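Reviews > Lab & Classroom Gear

October 2019 | By Khang Phan

We had $4,000 set aside and the Zirum upper-body kit from Sendeck came to 2,611 with shipping, so I'm a happy buyer! The printed yellow fingers are the best part. They have black rubbery tips, and a spare pair costs 66 (I'd put two in any first order).

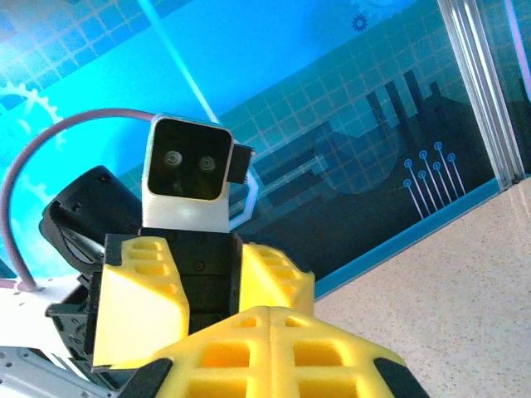 What to budget for

Get the aluminum extrusion too, and longer cables than you think. Ours came from Eltbridge in August. The twin-lens head is a joy, and my students adore it. Setup took four evenings, all of them fun. I'd buy it again tomorrow!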